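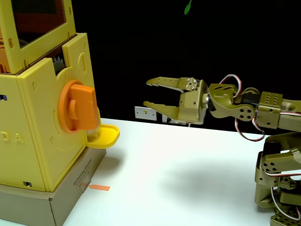 Support > Tabletop Dispensers > Illano > Assembly and First Use

Section 8. Fitting the Front Panel, Knob and Tray

This section applies to the Illano coin dispenser, model 1226, in all colours. The upper section and the base must already have been joined as set out in Section 7. Assembly should be carried out by an adult on a firm, level surface.

8.1 Fitting the front panel

1. Place the base upright with the open side facing you.

2. Check that the toothed gear turns freely on its axle. It remains partly visible through the stepped cut-out once the panel is in place.

3. Offer the front panel up to the base with the coin emblem towards the top. Press firmly along both sides until the panel sits flush.

4. Inspect the seam between the upper section and the base. The raised tabs should lie level with one another. If a tab stands proud, remove the panel and repeat step 3.

Note: The round slotted details on the front panel are part of the moulding. They are not screws and must not be turned with a screwdriver or a coin.

8.2 Fitting the knob

5. Push the orange knob on to the spindle at the centre of the front panel until it clicks.

6. Turn the handle clockwise through 2 full turns with the dispenser empty. Slight resistance is normal during the first turns.

Caution: Do not force the handle. If it will not move, turn it back a little, take off the knob and check that nothing is caught in the gear.

8.3 Fitting the tray

7. Slide the tray into the opening beneath the knob, with the raised lip facing upwards and outwards.

8. Pull the tray gently to confirm that it is held. A tray that comes away freely has been inserted upside down.

8.4 Filling and placing the dispenser

9. Lift off the lid and fill the upper section with wrapped sweets or capsules. The level can be checked through the dark window – a lamp held near the window will help in a dim room.

10. Replace the lid and stand the dispenser where the handle can be turned without striking a wall or another object.

Caution: Small contents present a choking hazard. Keep the filled dispenser out of reach of children under three years.

Note: Wipe the window with a soft, dry cloth only. Household sprays may cloud it permanently.

Replacement knobs and trays are supplied by Holmgren under part number 3859. Written enquiries should be addressed to Maj-Britt Skjelbred, Customer Service, and should state the model number.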